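Visit report: Fernlow handling lab, Laken site
Monday, 14th October

We got to Laken a little before the morning shift change and signed in at the side door, since the front one is still blocked by the new loading ramp. Four of us went from our group. The plan was a normal tour with a demo at the end, but Fernlow had written ahead to say they would rather use the time to go over the August failure, and that suited us fine. We have been running the same style of finger pads on our own hand-held grippers.

The short version of what happened in August: during a run of glass handling, a jar slipped out of the fingers partway through a lift and broke. Two people were standing at the table. One had a small cut on the hand from the cleanup. Nothing worse than that, but the run was stopped for the rest of the day and the incident went into the Pritine log, the system they use for faults and near misses.

Thảo Phùng took us through the log entries. The pads had been fitted with a service limit of 50 hours of contact work. When they pulled the records, the set involved in the drop was at 41 hours, so on paper it had time left. The trouble was that the limit had been worked out on cardboard and soft plastic. Glass work had been added later and the number was never looked at again. Hard rims catch the edge of the pad material and start it peeling, and once a flap lifts it can fold under the finger on the next close. The grip then lands on the flap and the part can turn.

After the log we went in to see the work itself. They were on glass again, with a clear vessel and a beige ring piece over a white surface.
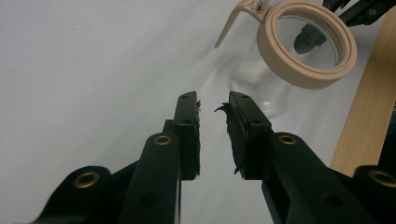 Hafþórsson asked whether the wear could be picked up from the motor current before anyone had to look at a pad at all. The answer was that they had tried. A folded flap changes the closing force very little, and the change is lost in the normal spread between one operator and the next. On the hand-held tools there is no motor to read anyway, so it comes down to looking.

The check they have now is done at the start of each session and again after any hard contact. Fingers open, light from the side, look down the inner faces. Then close them with nothing in between and look at the seam. If an edge is lifting far enough to fold over, the pads get changed. Surface roughness alone is left to the person doing the check, and we spent a good while on that point. Our own sheet just says "worn", and I doubt any two of us would mark the same pad the same way.
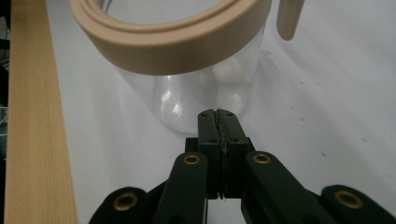

The other changes are simpler. Glass now has its own line in the log, separate from everything else, with a pad limit of 9 hours until they have better data. Lifts over the table are kept low. Cut-resistant gloves are required for cleanup — they were in the drawer in August but not on the sheet. Broken glass goes in a lidded bin that stays within reach of the table.

I asked how many old entries they had gone back through. More than 50, Thảo said, and a few of them read like the same fault on softer parts, written up as operator error. Those have been reopened.

Lunch was in the canteen across the yard. The soup was good. Parking is still bad, so share a car if you go.

For us to do:
Find out what our own pad limit was based on.
Add the closed-finger check to the start sheet.
Get gloves onto the sheet for glass work.
Ask Fernlow for a copy of their pad check page. Thảo said she would send it once the wording is settled.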